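News > Community > Repair and Reuse

Old office computers to get second life at Grarkden workshop

A repair workshop in Grarkden has started taking in retired office computers and rebuilding them for households that do not have one. The workshop, called Titine, opened its computer bench in October in the former Petridis shoe store, where it already repaired lamps, radios and small kitchen appliances.

The first machines came from Zellis, a local accounting firm that replaced all of its desktops this year. The firm handed over 202 towers, most of them without monitors or keyboards. They are stacked in the old stockroom at the back of the building.

Each tower is opened and sorted before any repair is tried. The side panel comes off, the case is laid flat, and the main parts are checked one at a time: the power supply, memory, graphics card if there is one, drives and cables. Processors are taken out as well. The workshop cleans off the old thermal paste and looks for bent contacts in the socket before deciding whether a board is worth keeping.

Towers that pass go back together with a used processor, memory matched from the parts shelves and a new solid-state drive. Those that fail are stripped. Working parts go into labeled bins, and the bare metal cases are sent to a scrap dealer along with damaged boards.

Titine said it expects to get one finished computer out of every two donated. Power supplies have been the most common fault so far, followed by memory slots that no longer work. Graphics cards have mostly been fine, though many of the office machines never had one.

Old drives are not reused. Zellis wiped its own before the handover, and the workshop removes and destroys any that remain. Other donors may ask to have their drives returned instead, and should say so when they drop a machine off.

The finished computers cost $50 each, which covers the new drive and a used keyboard and mouse. Monitors are sold separately when there are any in stock. Buyers need to live in Grarkden, and there is a limit of one computer per household. A free operating system is installed on every machine, and buyers can bring a computer back within 4 months if a part fails.

More than 7 households were already on the waiting list when the bench opened, according to the workshop. Several had asked for a computer for schoolwork. Others wanted one for job applications or for paying bills – tasks that are hard to do on a phone.

The workshop is also accepting desktops from the public. Towers from any maker are welcome, working or not, as long as the case can be opened and nothing has leaked inside. Laptops, printers and tube monitors are not being taken for now. The stockroom has no space for them, and laptop batteries would have to be stored separately.

Loose parts are useful too, especially memory, data cables and the plastic clips and latches that hold cards and drives in place. Those clips often break when a case is opened for the first time in years, and replacements are hard to find.

Drop-off is at the side door until 7 p.m. Large donations should be arranged with the workshop ahead of time. 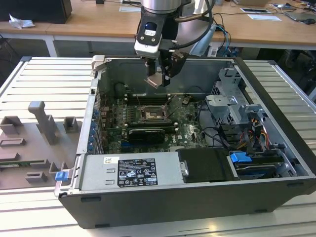
A Dell desktop tower with its side panel off and the processor socket empty.

Contact the newsroom | Copyright Grarkden Community News | Back to top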